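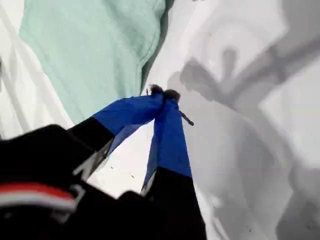 The Pramen is a two-finger gripper kit for small robot arms, made by the firm Hindach and meant mostly for people who want a robot to handle cloth (a fussier job than it sounds!). It was designed by Marcelino Falcão, who had earlier worked on the simpler Marinho gripper, and it went on sale in November with a first run of 300 kits. The fingers wear slip-on fabric sleeves, which owners are free to swap or sew for themselves, and many happily do. A smaller version, the Arkar, weighs 126 grams and shares the same sleeves.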